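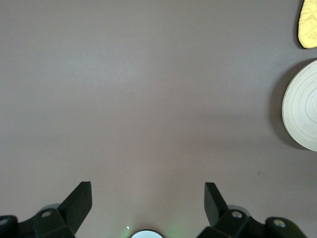
*Table top, with a bit of yellow quilting in the corner.*

# Supper, Dinner or Tea? What Dernora Calls the Evening Meal

Final report, Language in the Community, handed in Jan 31, 2009

My grandmother calls it supper. My dad calls it dinner, except at Christmas when dinner moves to the middle of the afternoon and whatever we pick at afterwards is supper again. When I started at the college here in Dernora I had a roommate who asked me what I wanted for tea, and I said no thanks, I don't drink it, and went to bed hungry. So when we were told to pick a word people disagree about and go find out who says what, I didn't have to think very long!

## What I wanted to know

I had one main question, which was whether age or family background does more to decide what word a person uses. My guess going in was age. I figured older people would say supper, people my age would say dinner, and tea would belong to anyone with a British or Australian parent. I also wanted to know if people switch words depending on who they're talking to (I do, I noticed it on the phone with my grandmother, and now I can't stop noticing it).

## How I did it

I wrote a questionnaire with five questions and it fit on one side of a half sheet. Tavion Baptiste, who was doing his own project on "couch" and "chesterfield", looked it over for me and made me change the first question. I'd written "What time do you eat dinner?" and he pointed out that I'd just told everybody which word to use. It became "What do you call the biggest meal you eat after 4 p.m.?" It's ugly but it doesn't give anything away.

The half sheets went to two neighbourhoods, the streets off Fladero Road and the older houses by the river. Between them they have up to 700 households according to the city map I was using, though a lot of those are basement suites and I know I missed plenty of doors. I left a box at the Mercado beside the bottle return and another on the counter at Zoseo, where the owner kept moving it next to the muffins because she thought it would get more attention there. I think she was right, the Zoseo box was always the fuller one.

I got 159 sheets back that I could use. The ones I couldn't use included a grocery list, several that only said "food", and one with a very nice drawing of a pork chop.

I also did longer chats with a handful of people who'd ticked the box saying they didn't mind being called. Those were my favourite part. I took notes by hand and typed them up the same night, because my handwriting stops making sense to me after about a day.

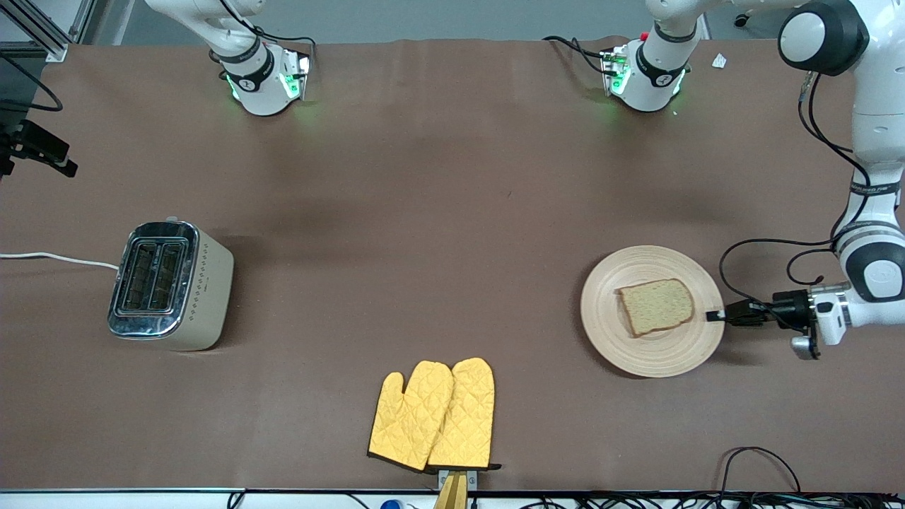

**Laimutė Vasiliauskas**

## What people said

Dinner won overall, and it wasn't close. Supper came second. Tea was a long way back, and then there was a small pile of answers in other languages, mostly from people who said they only use the English word when they're speaking English to someone outside the house. I should have left more room on the sheet for those. One woman wrote around the edge and onto the back.

Age did matter but a lot less than I'd expected. There were plenty of retired people who said dinner and had always said dinner. There were also teenagers who said supper as if there was no other word for it. When I went back and sorted the sheets by where people's parents grew up, the piles made much more sense. Farm families said supper nearly every time, no matter how old the person filling in the sheet was. If they used the word dinner at all, it was for the meal at noon.

That noon meal turned out to be a whole subject of its own. A retired bus driver told me that where he grew up, dinner was at noon because that's when the men came in from the field, and it was hot and there was a lot of it. Lunch was something you carried out to people in the middle of the afternoon, in a basket. He moved to town at nineteen and was invited to dinner by his new boss, and he showed up at noon in a tie. The boss's wife made him a sandwich and told him to come back at six.

The tea people were fewer but they had the strongest feelings. One man underlined the word so hard he tore the paper. A nurse who came over from Adelaide said she'd given up on it at work because of the confused looks, but at home with her kids it's still tea, and her kids say "tea" to her and "dinner" to their friends without seeming to notice they're doing it.

## Switching

This was the question I nearly cut to save space and I'm so glad I didn't. I asked whether people ever use a different word with different people. Well over half said yes. The usual pattern was a family word and an outside word, and the outside word was almost always dinner. A few people said dinner sounds fancier, so you "go out for dinner" but you "have supper" at home in your socks. One answer just said "Supper is leftovers", which I've thought about quite a bit.

There was some switching the other way too. A student in my building grew up saying dinner and moved over to supper after she got married, since that's what her mother-in-law calls up the stairs. She said she felt like a fake for the first year.

## What went wrong

The boxes were both in places that sell food, so I probably heard more from people who like talking about it. I also forgot to ask how long people had lived in Dernora, and I only thought of it when most of the sheets were already in. Tavion says everyone forgets one question. His was "Do you own one?"

The river side sent back far fewer sheets than the Fladero side, so I haven't tried to compare the two. I'd planned a map with coloured pins and everything, but it would have looked more certain than it is.

## If I kept going

I'd like to do it again in May, when the farm market opens and people come in from outside town. I'd ask about the noon meal properly and I'd put in a question on what gets said to children. I'd also want somebody to help me with the answers that weren't in English, as I could only copy those out and hope I had the spelling right.

Thanks to the Mercado and to Zoseo for the counter space, and to everyone who let me phone them at, of course, suppertime.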